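Cevdale Parri Room Humidity Monitor
Section 5: First set-up

Written by Beca Lewis. Last checked Sunday, May 19, 2024

You have unpacked the base unit, the sensor and a power cord that is slightly shorter than you'd like. Put the box somewhere you'll find it again. Every return we get at Plolbridge comes wrapped in newspaper.
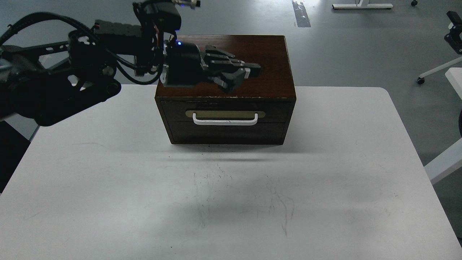
3 min read

Before you start

Let both units sit in the room for an hour. A sensor fresh from a cold porch will tell you all sorts of things, most of them about the porch.

Pairing the sensor

1. Plug in the base unit. It beeps. You can't turn this beep off, and we have been asked.
2. Slide the cover off the sensor and fit two AA batteries. The plus signs are molded inside the bay in black on black, so take it to a window.
3. Hold PAIR on the base until the display blinks.
4. Press the small button on the sensor once. Pressing it twice cancels, and pressing it three times starts over, so resist the urge.
5. When the display shows 418, let go of everything and wait. The number changes to a humidity reading when pairing is done.

Caution: Don't mix old and new batteries. The sensor will run, but its low battery warning will come on whenever it feels like it.
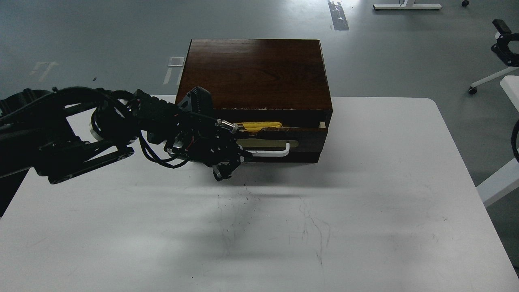

If the display is still stuck on 418 after a few minutes, unplug the base, take out one battery, and go back to step 1. Yes, it will beep again.

Choosing a spot

The sensor reaches some 100 feet in the open. Indoors it reaches less, and a refrigerator counts as a small mountain. Keep it off outside walls and away from vents, kettles and wet laundry.
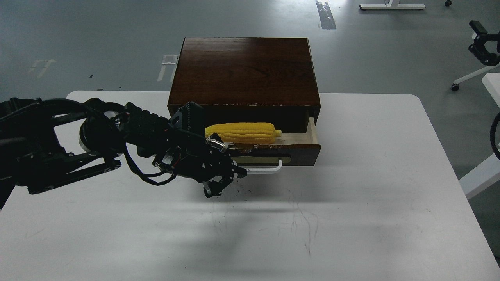
Can the sensor go in the bathroom?
Use the Unden splash cover if you do, and hang the sensor well clear of the shower. Without the cover, steam gets into the vents and the reading stays high for hours.

Setting the alarm

6. Press MODE until the bell appears.
7. Use the arrows to pick a high limit, then press MODE to save it. There is no low limit on this model. The June update adds one.

Note: Error 969 means the base has lost its clock. Set the time again and it goes away.
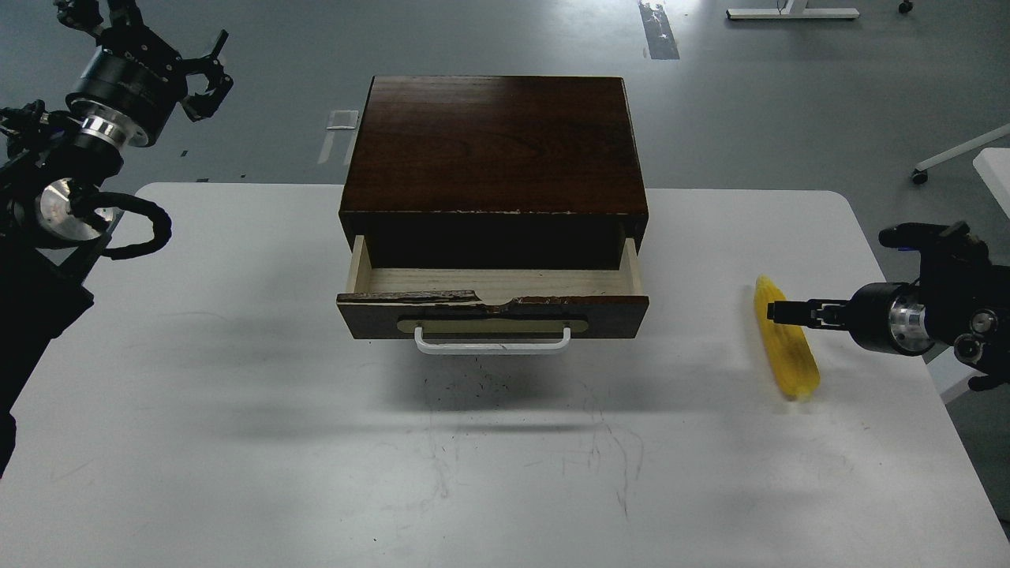
Once the limit is saved, leave the monitor alone for a day before you change anything. Readings wander at first, and chasing them with the arrows only gives you a sore thumb. To mute a sounding alarm, press any button except PAIR, which will unpair the sensor and send you back to the beginning of this section.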